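Drinks table checklist, with my comments
Ollov demo space, Monday round, April 2022

I do this list before we let visitors near the Pluvex pair, and I've typed up my scribbles because people keep asking me whether a machine can pour a drink yet. Well, sort of!

1. Table steady, top wiped. OK. A few marks that won't shift, so I've stopped scrubbing.

2. Drip trays level, grilles seated. OK. Push down at both ends, they like to ride up.

3. Cables clear of the glass and the tap. Pass with a comment: I'd like the left arm's one clipped back a bit further.

4. Left hand on the tap handle, glass under the spout. OK.

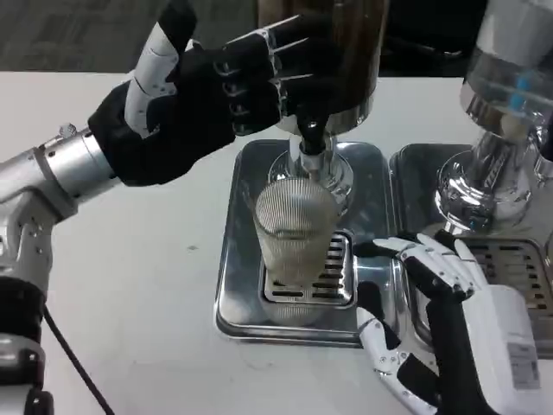 5. Stop button within my reach, not just the operator's. OK, and I pressed it twice (sorry, whoever was mid-pour).

6. Grip on the glass. I'm fussy here. Ribbed glasses only, please – the smooth ones went back in the cupboard in November after 23 goes and far too much mopping. Anyone with hands does this without looking, and it's still the bit I hold my breath for.

7. Chips and cracks. Run a finger round every rim yourself. The robot won't spot a chip, and I wouldn't trust it to.

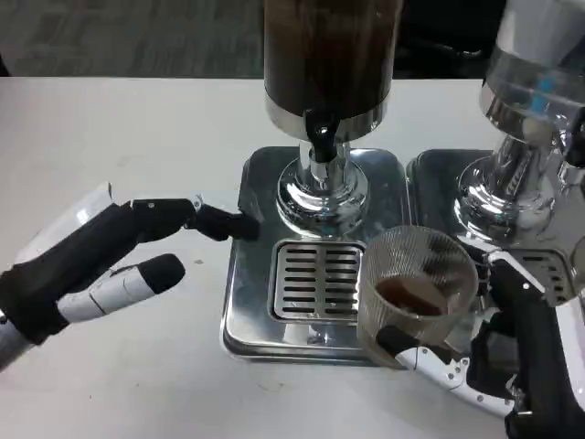

8. Drips. Cloth on the hook, spare cloth underneath. Wiping up is still my job, and so is the washing-up, which I do think somebody at Grusix might look into!

9. Visitors behind the line. Fail. The tape has peeled, needs redoing before 12.

Would I have one at home? For pouring, maybe, if I wasn't thirsty. Sign-off held until item 9 is sorted.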